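Kategorie: Listenarchiv / Haus und Betrieb / Abfall und Wertstoffe

Betreff: Re: Trennung von Leergut und Restabfall an den Arbeitstischen

Sehr geehrte Kolleginnen und Kollegen,

auf die unten zitierte Anfrage aus dem Standort Doltow nehmen wir wie folgt Stellung.

Am 9. Februar 2022 schrieb der Standort Doltow:
> Bei uns stehen an mehreren Tischen kleine Abfallkörbe mit
> eingelegtem Beutel. Darin landen Getränkeflaschen zusammen
> mit Verpackungen und gebrauchten Handschuhen. Die Firma
> Wikura hat zuletzt 3 Säcke nicht angenommen. Wir bitten um
> Auskunft, ob die Körbe an den Tischen bleiben dürfen und wer
> für das Nachsortieren zuständig ist.

Die Körbe dürfen bleiben. Sie sind jedoch ab sofort ausschließlich für leere Kunststoffflaschen vorgesehen. Der Beutel ist über den Rand zu schlagen, damit er beim Einwurf nicht in den Korb rutscht. Flaschen werden mit aufgeschraubtem Deckel eingeworfen; Etiketten müssen nicht entfernt werden. Flaschen mit Restinhalt sind vorher im Teeküchenbecken zu entleeren.

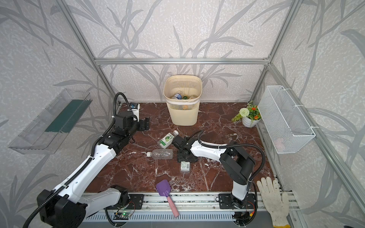
Mitteilungen Haus und Betrieb, Heft 5, S. 9

Der cremefarbene Korb mit Lamellenwand, hinten in der Mitte der Tischplatte, entspricht der zugelassenen Ausführung. Der klare Beutel ist über den Rand gelegt, im Korb befinden sich Flaschen. Für die übrigen Gegenstände auf der Platte gilt:

- Die beiden liegenden Flaschen, die mit grün bedrucktem Etikett und die klare, gehören nach Entleerung in den Korb.
- Kleine Schachteln wie die weiße mit dem grün bedruckten Etikett kommen zum Papier, sofern sie aus Karton bestehen und leer sind.
- Fleckige Arbeitshandschuhe aus Baumwolle gehen in die Wäsche, solange sie keine Löcher haben; andernfalls in den Restabfall. Im Flaschenkorb haben sie nichts zu suchen.
- Schaufeln und Spatel aus Kunststoff sind Arbeitsmittel und werden nach Gebrauch in die Schublade zurückgelegt - auch dann, wenn sie am nächsten Morgen wieder benötigt werden.

Zum Nachsortieren: Zuständig ist die jeweilige Tischgruppe, nicht der Reinigungsdienst. Wikura nimmt Säcke mit Fremdstoffen nicht an und berechnet die Leerfahrt. Der Standort Louro hat hierfür im vergangenen Jahr 300 Euro aufgewendet. Diese Kosten werden künftig der verursachenden Gruppe zugeordnet.

Ersatzbeutel sind über das Lager Bedisov zu beziehen. Bitte bestellen Sie nur die klaren Beutel, da undurchsichtige bei der Abholung geöffnet werden müssen. Die Bestellungen werden gesammelt und bis Ende Februar ausgeliefert.

Rückfragen richten Sie bitte an die Liste und nicht an einzelne Postfächer.

Mit freundlichen Grüßen

Bello Sani
Haus und Betrieb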